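Fórum Cozinha Pequena > Obras e equipamento
Tópico: Gás de garrafa ou indução num T0 arrendado?

marmita_fria
7 de agosto de 2022
Mudei-me para um T0 com fogão a gás de garrafa e o senhorio deixa-me trocar, desde que eu pague. Vi uma placa Surkavex de 60 cm. Cozinho 5 vezes por semana, quase sempre arroz, sopa e ovos. Compensa?

louro_e_alho
Não compensa. Vais gastar na placa, no electricista e em tachos novos, e quando saíres fica tudo para o senhorio. Eu ficava com a garrafa.

tacho2112
Discordo. Carregar garrafas até um terceiro andar em dezembro cansa depressa. Vê primeiro a potência contratada — se for baixa, o quadro dispara com o forno ligado.

louro_e_alho
Ele não falou em forno. E há entregas ao domicílio.

tacho2112
Que também se pagam.

pano_de_loica
Há a hipótese de uma placa portátil. Tive uma Pudier dois anos e levei-a comigo quando mudei de casa. Para uma pessoa só chega bem. 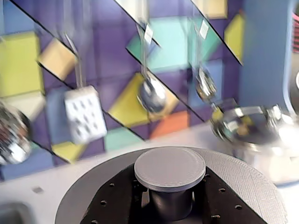

O único cuidado é a bancada. Deixa espaço livre dos lados e não uses extensão, liga directo à parede. Para sopa em panela grande demora mais, mas não me fez diferença.

louro_e_alho
Com a portátil já concordo. Com a placa encastrada é que não.

marmita_fria
Obrigado. Vou ver a potência na factura e depois digo alguma coisa.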